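Home Talks Notes People Contact
Filed under: Robotics, Faults and Fixes

Speaker notes: The cable that stopped the arm
Bethel Worku, Nandcombe, 16 December 2024
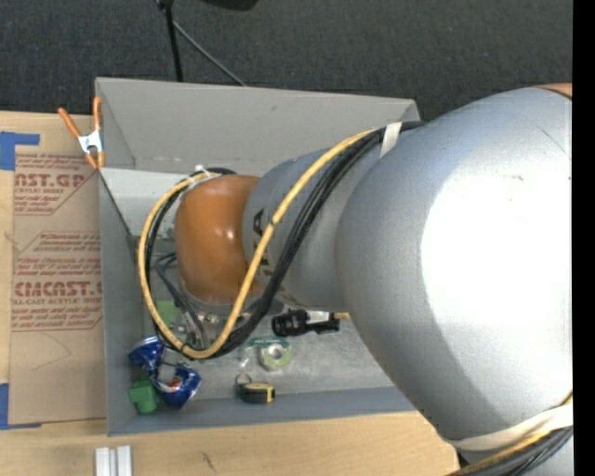
Start with the job. Bin picking, mixed household items, one arm. The run in October was meant to be 686 picks. We got 200 done before the first stop.

Say what the stop looked like. Arm halfway down into the bin, protective stop on the pendant, no contact with anything. Vernon Morin cleared it and carried on. It stopped again 11 picks later. He cleared that one too. Own up to this: we should have halted there.

Third stop. The gripper opened by itself on the way up and dropped a tape measure back in the bin. Nothing broken, and everyone was outside the taped line. Still went in the log as a safety matter.

Cause. The cable bundle runs outside the arm and loops round the wrist joint. On deep picks towards a corner the wrist turned far enough to pull the loop tight. The gripper signal wire had worn near a tie and was dropping out. The protective stops were the arm feeling the extra pull.

(Pause. Someone will ask why the cables aren't inside. The arm has no room for them. Move on.)

What we changed:
- wrist turn limited in software
- longer loop, soft straps in place of hard ties
- gripper stays shut if the signal is lost
- two stops of the same kind in one session and the run ends, whoever is on shift

Hilde De Haan checks the bundle by hand every morning, with the power off. Takes her 10 minutes.

Mention that the team at Grimach had the same wear in the same spot. Ask Nesrin to stand up if she's in the room.

Not solved: the software limit means we miss some items in the far corners. Tiruwork is trying a tilted bin. Results next time.

Questions. Water is on the side table.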